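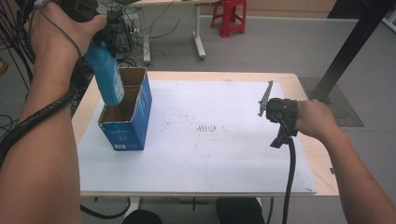 The order for Maihi had to leave before evening, and she was packing it alone. The blue bottle went into the blue box - a tight fit, but she liked tight fits. In Raltbridge she had packed 23 boxes in one morning and was proud of it for the whole of May.

Her mother in Venport did not understand this work. "You put a bottle in a box," she said on the telephone. "And then?"

"And then somebody opens it," she answered.

She looked at the white board on the table. It had small dark marks on it, and she had never asked who made them. Maybe a person before her was also waiting for the evening.
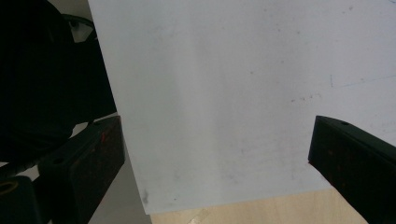

"Will you wipe the marks away?" her mother asked.

"I will leave them until the box is closed."

Then she put down the telephone and reached for the tape. The road to Maihi was long, and the bottle had to stand quietly all the way.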